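Grestside sets aside money for robot arms, holds off on full order

February 24, 2018

Grestside will buy three robot arms this year for its kitchenware sorting and packing rooms and will decide on a larger order in November, the company told staff in a memo this week.

The purchase is smaller than the one managers first discussed. An early version of the equipment plan called for seven arms, one for each table in the returns building. That plan was dropped after the finance office asked for a full list of costs and found that the arms were only part of the bill.

Grippers, mounts, safety scanners, spare fingers, wiring and training were all quoted separately. So was the work of moving tables and running new power to the east wall, where the floor outlets date from the building's previous tenant. Put together, those items came close to the price of the arms.

"We had a number in our heads and it was the wrong number," said Marcelino Lorente, who is handling the purchase. "The arm is the line everyone looks at. Then you get to page two of the quote."

Two suppliers are still in the running. Vuteck offered the lower price per arm but charges for service visits after the first year. Noltik's bid is higher and includes service and a loaner arm if one has to go back for repair. A third bidder, Dai, withdrew in the second round when it could not meet the delivery dates.

Lorente said the service terms will probably decide it. The returns building runs one long shift and has no technician of its own, so a dead arm would sit until someone could drive in. He has asked both suppliers to put a response time in writing. Vuteck has done so. Noltik has asked for more time.

The company also wants proof that the arms can deal with mixed goods. Returned items come in without any order to them, and cups, bowls and bottles have to be picked one at a time and set down without being knocked against each other. Each supplier was given the same list of 367 products and asked to mark the ones its gripper could pick up with no change of fingers. Items left unmarked will be sorted by hand for now, and Grestside has budgeted for that labor through the end of the year.

Software is a separate line. Both bids include a basic license, but the tools for adding new products cost extra. Lorente said he would like at least two people on staff to be able to do that work without calling the supplier, and the training budget was raised to cover it. Classes would be held on site in the first month after delivery.

No jobs will be cut under the plan, according to the memo. The people now at the three tables will move to inspection and repacking, where the backlog has been longest. Hours will stay the same.

Money for the first three arms comes out of the regular equipment fund. Two conveyor repairs and a new floor scrubber were pushed back to make room. If the company goes ahead with the other four, it expects to lease them, and it has asked both suppliers for lease prices good through the end of the year.

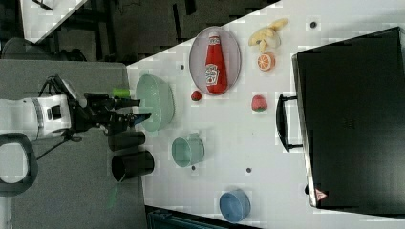

Ivana, replying to the memo on the staff board, asked why the company was not leasing from the start. She wrote that a lease would let Grestside hand the arms back if they turned out to be too slow, and that the scrubber had already been put off once. She also wanted to know who would pay for worn gripper fingers, which she said were used up faster than anyone planned for at her last job.

Lorente answered that leasing all the arms was looked at and came out more expensive over the period the company used for its comparison. Fingers will be bought in bulk and charged to supplies, he said, with 70 pairs in the first order.

The choice of supplier is due before the end of next month. Delivery would follow in early summer, one arm at a time, so that each table can be set up and checked before the next is taken out of service. Staff who want to see the bids can ask for a copy at the returns office.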